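Grerex Pollock Review: A Soundtrack Mixer That Wants to Run Your Games

I have a drawer of gaming gadgets that were going to change how I play. The Grerex Pollock hasn't gone in there yet, but I know which corner it would fit in.

The Pollock is a small desktop box with two big dials and a row of buttons, and it sits between your console or PC and your headphones. The pitch is simple enough. You plug in a music source, the box listens to the game, and it pulls your own songs up and down so they never step on dialogue, commentary or footsteps. Grerex calls this "live scoring." I would call it ducking, which radio stations have been doing for decades, but I'll admit that ducking is a harder word to put on a box.

Setup

The quick start card tells you to connect the game, connect the music, and press Learn. What it leaves out is that the Learn button only works if you've already installed the Wosero app on your phone, made an account, and sat through a firmware update. Mine stalled at the first try and went through on the second. After that I had sound from the game in my left ear only, until I found out that the game cable has to be pushed in past the point where it feels like it's in.

Once it was running, it stayed running. I'll give it that. In a month of evenings I never had to unplug it and start over, and I can't say the same for the headset I was using with it.

How it handles sports games

Sports games are where I expected the Pollock to earn its money, because licensed menu music in a basketball or soccer game wears out fast. You hear the same chorus every time you back out to change your lineup. Turn the game's music off in settings, let the Pollock feed in your own playlist, and the menus are instantly better. You could also do this with any phone and a cheap splitter, so I was looking for more.

In a match it does do more. Commentary comes in, the song drops under it, and when the announcers stop, the song climbs back up over a second or so. The climb is smooth. The drop is not. It's a little too eager, and a crowd roar will trigger it just as fast as a voice will. In a close fourth quarter my music was gone for most of the time I'd have liked to hear it. There is a sensitivity setting in the app with three steps on it, and I could not hear a difference between Medium and High.

How it handles everything else

Shooters: fine, if you like music in shooters. Footsteps came through clearly enough, but I played better with the music off, same as always.

Role-playing games: a mess. The Pollock can't tell a game's own score from its sound effects, so if you leave the score on you get two pieces of music fighting each other, and if you turn it off you lose all the cues the designers put there on purpose. A friend of mine, Thabiso Gumede, writes music for small studios, and he was less polite about it than I am. His view is that a boss fight is written to the length and temper of the boss, and a box that drops a dance track on it is vandalism. I wouldn't go that far. I did switch it off for boss fights.

Racing games: the one place I'd miss it. Engine noise is steady, the Pollock learns it and leaves it alone, and your playlist just sits on top like a car radio. If the whole product were sold as a racing accessory I would be warmer about it.

The Wosero app

The app is where you build "scenes," which are playlists tied to moments in a game: menu, play, pause, replay. It's a good idea that needs much better software behind it. Moments have to be taught by hand, one game at a time, and a patch to the game can wipe out what you taught it. I lost my pause screen music this way and haven't bothered to put it back.

There's a sharing section as well, where other owners post scene packs. I found 24 of them. Several were for the same game, and one was a single song looped four times — the same song on menu, play, pause and replay. Grerex says this part will grow. Maybe so. I review what's there.

Pollock or Zerkik?

The obvious rival is the Zerkik, which is cheaper and has no app at all. It has a knob for the game and a knob for the music and a switch that ducks one under the other. It doesn't learn anything. I went back and forth between the two for a week, and I have to say that I stopped noticing which one was plugged in unless I was racing.

The Zerkik's case creaks and its power light is bright enough to read by. The Pollock is better built, with dials that have real weight to them, and its headphone output is cleaner at low volume. Whether that covers the gap in price depends on how much you care about dials.

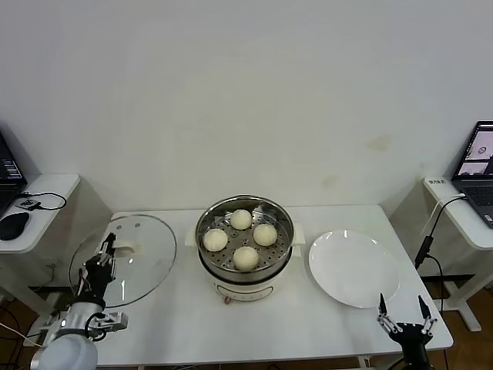

What I liked

Solid build and good dials
Smooth fade back up after commentary
Excellent in racing games
Clean headphone output, even turned down low

What I didn't

Crowd noise sets off the ducking
Scenes can vanish after a game patch
App account required for a box that sits on a desk
Left-ear-only sound until the cable is really, truly seated

Should you buy it?

If you play mostly racing games and you already hate the built-in radio, try one somewhere with a decent return policy. Everyone else can get most of the way there with the Zerkik, or with the music slider in the settings menu and a phone. I'm keeping the Pollock hooked up until the next firmware update, which Grerex has listed for September and which is supposed to fix the crowd problem. If it does, I'll update the score. For now it gets 2 stars out of 5.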